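In Defense of the Boring Kitchen

Every December the robotics club at our community college holds an open evening, and every December somebody's uncle asks where the robot is. For the past two years the answer has been that it lives inside a computer, along with its kitchen. The uncle nods politely and goes to find the cookies.

I help advise the club, which puts me on the losing side of this conversation a lot. The students call their project Lulen. They work on it on Wednesday evenings, in a room that smells of soup, and most of what they have to show looks like this.
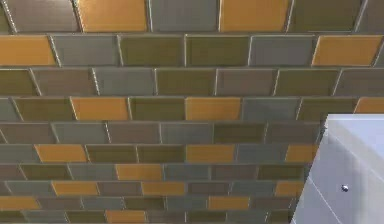
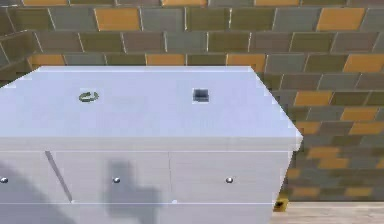
Tiles and a white cabinet, both rendered.

I think this is the best thing the club has ever done, and I'd like to make the case to the people who keep asking us to go back to building something with wheels.

I remember the wheels. We had a rover called Brukik, which cost us $900 before it moved and another $224 after it moved into a door frame. Two students got to drive it. The rest stood nearby holding zip ties and learning, I suppose, patience. At the regional meet it followed a black line for most of a lap and then developed other interests. People clapped. People will clap for anything with wheels.

A simulated kitchen gets no applause. It also has no queue. Anybody in the club can open a copy, ruin it, close it, and open another before the soup is cold. Last semester the group logged 3,745 attempts at a single task, which was to pick up a small object and put it down somewhere else. A large share of those were terrible. With Brukik we would have been fundraising by the fourth one.

The usual objection is that it isn't real, and I'll grant that. Gravity in there is a setting. Friction is a number some sophomore typed in, possibly while eating. A policy that behaves beautifully in a rendered kitchen can fall to pieces in front of an ordinary drawer, and students who have only seen the rendered kind can get a bit pleased with themselves. I have heard one explain, with great confidence, how cabinets work.

But I'd ask the objectors what they think the rover taught. Mostly it taught soldering, and who was good at soldering was settled by the second week. The kitchen teaches people to ask why attempt 1,000 failed when the one before it didn't, and to write the answer down so somebody else can argue with it. That is dull work. It is also a fair description of every engineering job I've had.

There is the matter of taste, too. Parents complain that the simulation is ugly. One of them asked whether the students could at least pick nicer tile. I have a soft spot for the tile. Orange, olive, gray, a sort of brown – I have rented apartments with worse, and paid a deposit on them.

The club next door, Hotel (don't ask, they voted on it), still builds rovers, and theirs is lovely. The Domínguez fund gave them a new set of motors this year, and gave us a handshake. I don't begrudge them the motors. I would only point out that our students have asked for more computer time, which fits in no display case, and that this may be why it keeps landing at the bottom of the list.

So come to the next open evening. Bring the uncle. Let him sit down at a keyboard and try to get the thing across the counter himself, and give him ten minutes before anyone offers him a cookie.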